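Home Forum Ask Guides Members Log in

Search the help pages Go

Budgeting for a second small arm: what have I forgotten?

Harish Arumugam
August 13, 2021

Hi all, long-time reader, first proper post. We've got one small arm doing pick and place at our place (sorting bits into trays, nothing glamorous) and I've been told I can put in for a second one before the November round. I've got quotes for the arm itself from Prukovier and from Wakitz, and they're close enough that I don't much mind which we go with.

What worries me is everything else! Last time I budgeted for the arm and the gripper and then spent weeks going back with my cap in hand for brackets, cable, a longer bench and goodness knows what. So what do you all put on the list that isn't the robot? And do I need a second table, or can two arms live on one?

Wakitz_fan

Depends on the arm. Just get the Wakitz, the software is better. We paid 374 for the extended cover and never used it.

Åsmund Hägglund

Hello Harish, I went through exactly this last year (and got it wrong in much the same way, so you're in good company). On the table question, yes, two can share, if you work out the reach first. Cut a bit of string to the full reach of each arm, pin it where the base will go and swing it round. Wherever the two circles overlap is where you'll have arguments. We only let one arm into that patch at a time, and it's been fine.

As for the money, I'd put the arm on one line and then keep a separate line for what I call the furniture. Ours came to more than 200 on the first order alone and I'd guessed half that. Mostly frame rail, brackets and floor matting. Do get the matting if people stand at the bench all day, my knees are very firm on this point.

Spare fingers too! Ask what a set costs and how long they take to arrive before you sign anything. Prostuton kept us waiting five weeks for ours, and the arm sat there doing nothing while I explained to my manager why a lump of plastic was holding everything up. I now buy two sets with every gripper and write on them so they don't get muddled.

Trays and baskets I'd buy last, once the arm is in and you know what it can get into comfortably. Shallow stacking ones suit us, with a deeper basket for odds and ends. And a desk lamp, which costs next to nothing and I'd forgotten completely. 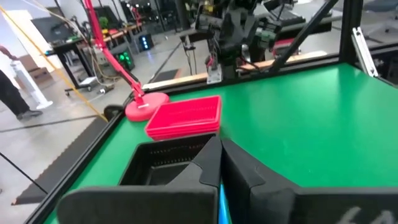 More from Equipment and Buying

Is a Hyun gripper worth the extra for soft parts?
Lease or buy for a one-year job
Bench heights when people and arms share a table
Where to get short lengths of frame rail
Second-hand arms: what to check before you pay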